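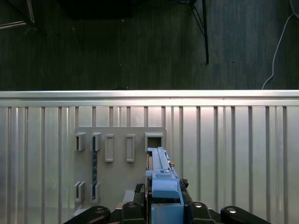

파티마 마바소 팀장님께

안녕하세요, 1월 진행 상황 보고드립니다. 양식에 맞춰 표로 드릴까 하다가 지난번에 그냥 편하게 써 달라고 하셔서 이번에는 말하듯이 적어 볼게요. 조금 길어도 이해해 주세요!

먼저 제일 기쁜 소식부터요. 물리 마을 구술 채록이 드디어 궤도에 올랐습니다. 지난 보고 때만 해도 어르신들이 "내가 무슨 할 말이 있다고" 하시며 손사래를 치셔서 걱정이 많았는데, 이번 달에만 열 분이 이야기를 들려주셨어요. 그중 두 분은 댁으로 다시 오라고 하셔서 한 번씩 더 찾아뵈었고요. 제일 오래 이야기하신 분은 다섯 시간을 꼬박 채우셨습니다(중간에 점심도 얻어먹었어요). 옛 나루터가 없어지기 전에 배를 기다리며 부르던 노래가 있었다는데, 가사가 집집마다 조금씩 달라요. 어느 쪽이 맞느냐를 두고 두 분이 전화로 한참 다투셨고, 저는 두 가지를 다 싣기로 했습니다.

녹취록 작업은 생각보다 더딥니다. 사투리가 섞인 부분은 자동 받아쓰기가 거의 쓸모없어서 결국 귀로 다시 듣고 고치고 있어요. 특히 밭일 도구 이름이 어렵습니다. 같은 호미를 두고도 윗말과 아랫말에서 부르는 이름이 다르고, 표기를 어떻게 통일할지 아직 정하지 못했어요. 일단 들리는 대로 적고 뒤에 풀이를 붙이는 방식으로 가고 있는데, 혹시 다른 지원 사업에서 쓰는 기준이 있으면 보내 주세요. 지금 바꾸는 게 나중에 바꾸는 것보다 훨씬 편하거든요.

책자 이야기도 드려야죠. 인쇄는 데브햄 인쇄소로 정했습니다. 처음 계획대로 300부를 찍고, 본문 종이는 이콜름에서 나온 미색지로 하려고요. 흰 종이 견본도 받아 봤는데 글자가 많은 책이라 눈이 좀 피곤하더라고요. 글씨 크기도 한 단계 키웠습니다. 덕분에 쪽수가 늘어서 사진 지면을 줄일지 후기를 줄일지 고민 중인데, 제 마음은 후기를 줄이는 쪽이에요. 제 글은 짧을수록 좋으니까요.

예산은 대체로 계획대로 쓰고 있습니다. 다만 교통비가 예상보다 많이 나왔어요. 물리까지 들어가는 버스가 오전에 한 번 줄어서 택시를 탄 날이 꽤 됩니다. 대신 회의비가 거의 그대로 남아 있으니, 괜찮으시다면 그 안에서 항목을 옮기고 싶습니다. 변경 신청서는 따로 메일로 보냈어요. 영수증은 랄렉스 정산 시스템에 올려 두었는데 택시 영수증 하나가 자꾸 중복으로 뜹니다. 제가 두 번 올린 건 아닌 것 같으니 한번 봐 주시면 감사하겠습니다.

잘 안 된 일도 하나 있어요. 초등학교 아이들이 어르신께 직접 질문하는 자리를 만들려고 했는데 방학이랑 겹쳐서 모이지를 못했습니다. 담임 선생님과 통화해서 개학 뒤로 미뤘고, 질문지는 아이들이 미리 써 두기로 했어요. 벌써 받은 것 중에 "할머니도 숙제 안 해서 혼난 적 있어요?"가 있는데 저는 이 답이 제일 궁금합니다.

다음 달에는 녹취록 교정을 계속하면서 노래 부분만 따로 다시 녹음할 생각이에요. 일요일 오후가 어르신들 모이기 제일 좋다고 하셔서 그때로 잡고 있습니다. 혹시 오실 수 있으면 미리 알려 주세요. 점심상에 수저 한 벌 더 놓아 달라고 말씀드려 놓을게요. 초고는 교정이 끝난 장부터 차례로 보내 드리겠습니다.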